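**Two arms on a wheeled base for house tidying - what am I forgetting to budget for?**

Posted by buledeck_ops, Saturday, March 24, 2018

Our small shop, Gridberg, wants a two-arm mobile unit that can pick up after people in rental homes. Ristlow has quoted us for the base, the arms and a pair of grippers. Before we sign, we're running the jobs in simulation. I don't trust the sales video, where every floor is flat and every can stands up straight.

The first thing that bothered me was the way out to the garden. There's a narrow wooden strip across the doorway and the quote says nothing about thresholds.
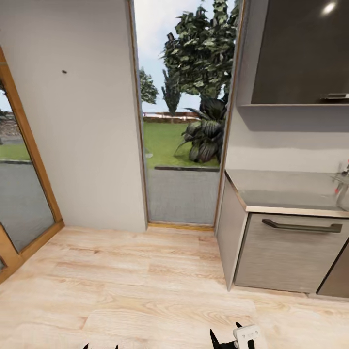
*Kitchen end of the sim house, with the strip at the foot of the garden doorway.*

The second is the pickup work itself. The job list says "clear drink cans from the living area," which sounds easy until the cans are leaning at angles in a little container on the floor. Ristlow says the standard fingers will do. Their spec sheet gives a payload and a stroke and stops there. 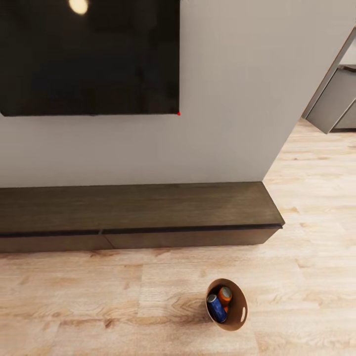 *Living area job: two cans in a small round container, on the floor by the media console.*

So, is the standard package enough, or do I need to hold money back for other fingers, bigger wheels, a longer reach down to the floor? And does a sim run tell me anything I can take to a supplier?

---

**canpolat_refugee**

Hold money back. We bought a Canpolat base in February on the strength of "indoor use" and found out that meant no door strips at all. Ask Ristlow for the tallest step it will cross with both arms fitted, in writing, at the speed you plan to run. If they answer with the figure for the bare base, ask again.

On the cans, the sim will tell you about reach. Can the wrist get that low beside the console without the elbow hitting something? Fair question, and you can get a fair answer. It won't tell you much about grip. Contact with thin round metal is where I'd believe a simulator least. Buy one gripper, put it on a bench, and try it on real cans in a real cup, tilted, for a couple of days. I'd also decide now whether the job is "take the cans out" or "take the whole container away." Those may want different fingers, and your job list doesn't say.

Spare fingertips: we went through 3 sets in the first season. They were not in our quote either.

---

**dusty51**

just get the bigger wheels

---

**floorplan_skeptic**

I'd disagree with the wheels advice until you know how wide the base gets. Bigger wheels on ours meant a wider stance and it stopped fitting past the kitchen cabinets. Measure your narrowest gap first.

Also check whether anyone will pay you to send it into the garden. If the work is all indoors, keep it indoors and drop the threshold question. We spent 400 dollars on ramps that are still in the box.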